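## 4. Preparar a mesa e os dois braços

*Guia de montagem do clube de robótica, revisto a 23 de fevereiro de 2022. Texto: Anastasia Stefanou. Ensaios de bancada: Iason Mavromatis.*

A versão de janeiro desta secção prometia que uma equipa sem experiência punha a mesa a funcionar numa tarde. Retirámos a frase. Quem vier do manual do Orko vai encontrar aqui menos passos automáticos e mais verificações à mão, e é provável que ache isto lento. É lento. As rotinas automáticas ainda não mostraram que merecem confiança.

### 4.1 Antes de ligar

1. Confirme que os interruptores das fontes estão desligados. A luz apagada num módulo não chega como prova; olhe para o interruptor.
2. Aperte os suportes de cada base ao tampo. Empurre a base com a mão aberta, para os lados e para a frente. Se mexer, volte a apertar.
3. Passe os cabos por fora da zona de trabalho e deixe folga no punho. Um cabo esticado com o braço recolhido vai puxar quando o braço se estender.
4. Tire da mesa canetas, telemóveis e copos com bebida.

> **Cuidado:** com a alimentação ligada, ninguém põe as mãos entre os dois braços. O botão de paragem corta os motores, mas um braço sem corrente cai. Já caiu.

### 4.2 Ligar e dar nome às portas

5. Ligue primeiro o braço esquerdo e espere que apareça na lista do Flusano.
6. Ligue o direito e dê-lhe o nome definido na folha da equipa.
7. Mande mover uma só junta de cada braço, na velocidade mínima, e veja qual deles responde.

**Nota.** O Flusano diz que reconhece os braços «de forma persistente». Nos nossos portáteis, trocar um cabo de entrada bastou para inverter os nomes. Faça o passo 7 todas as vezes, mesmo que o programa mostre tudo a verde.

### 4.3 Calibração

8. Leve cada braço à posição de repouso marcada na folha. Não force as juntas com os motores ativos.
9. Corra a calibração três vezes seguidas. Aponte os valores de cada corrida no caderno, incluindo os que parecerem maus.
10. Compare as três. Se uma junta variar mais de 2 graus, pare e procure folga mecânica antes de mexer no programa.
11. Guarde o ficheiro com o nome da equipa. Não escreva por cima do anterior.

Há quem defenda que uma corrida basta, e o assistente do Temov até desencoraja a repetição com um aviso amarelo. Pode fechar o aviso. O assistente compara a posição final com a posição que ele próprio pediu, e isso pouco diz sobre uma junta com folga.

> **Cuidado:** não calibre com uma peça presa entre os dedos. O valor de abertura fica errado e a garra seguinte aperta demais.

### 4.4 Mão de dedos articulados e garras

12. Feche a mão sem peça, devagar. O polegar e o dedo comprido devem aproximar-se sem se cruzarem. Se se cruzarem, reduza o limite do polegar.
13. Nas garras de dedos flexíveis, procure fissuras nas nervuras antes de cada sessão. Substitua o dedo fissurado, não o cole. Uma das nossas colagens aguentou bem nos testes e abriu na prova.
14. Abane com cuidado cada dispositivo montado na garra. Não deve rodar no suporte.
15. Faça um fecho completo sem carga e escute. Um estalido repetido no mesmo ponto do curso costuma ser um parafuso.

A força recomendada na tabela do Pichon é um ponto de partida, e nem sempre bom. Comece abaixo dela e suba até a peça deixar de escorregar. Ninguém no clube conseguiu repetir a tabela inteira.

### 4.5 Exercício de aproximação

O exercício pede que um braço leve uma peça pequena até junto do outro, e que o segundo a receba. Parece modesto ao lado dos vídeos que os alunos trazem para as reuniões. Esses vídeos raramente mostram as tentativas falhadas, e por isso pedimos aqui o registo de todas.

16. Coloque as peças no recipiente e deixe só uma ou duas sobre o tampo, ao alcance da mão articulada.
17. Leve os dois braços a uma posição próxima, com as pontas separadas e os dedos abertos.
18. Verifique a orientação de cada câmara no ecrã. Uma imagem rodada é aceitável, desde que o ficheiro de configuração diga o mesmo.
19. Faça 20 tentativas sem alterar parâmetros. Se alterar algum, a contagem recomeça do zero.
20. Registe cada tentativa como «agarrou», «largou» ou «não chegou». A coluna «quase» foi eliminada.
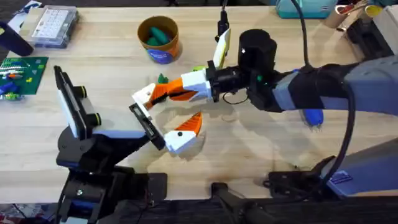

As duas vistas do posto:

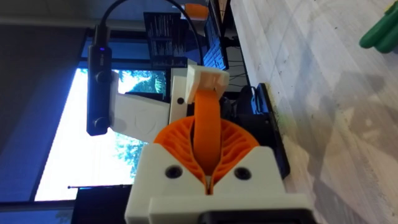
### 4.6 Registo e critérios

No primeiro ciclo juntámos 216 tentativas de todas as equipas. A taxa de sucesso ficou por volta de metade, com uma reserva importante: as equipas escolhiam onde pousar a peça. Quando foi o Iason a pousá-la, os resultados pioraram. A partir deste ciclo, a posição é escolhida por alguém de fora da equipa.

- **Aprovado:** a peça passa de um braço para o outro e fica presa até à ordem de abrir.
- **Reprovado:** tudo o resto, incluindo a peça que cai e acaba por acaso no sítio certo.
- **Anulado:** só por falha de energia ou paragem manual. Escreva o motivo e quem carregou no botão.

Não apague tentativas anuladas. Na última revisão faltavam linhas em duas folhas e foi preciso repetir as séries.

### 4.7 Desligar

21. Leve os braços à posição de repouso e espere que parem por completo.
22. Segure o antebraço com uma mão antes de cortar a alimentação. Um braço de cada vez.
23. Guarde o caderno junto do portátil. A cópia do Flusano não inclui as notas escritas à mão, apesar do que diz o menu de ajuda.

As dúvidas sobre a calibração vão para a Anastasia, com os valores das três corridas. Mensagens que digam apenas «não funciona» voltam para trás com um pedido dos valores.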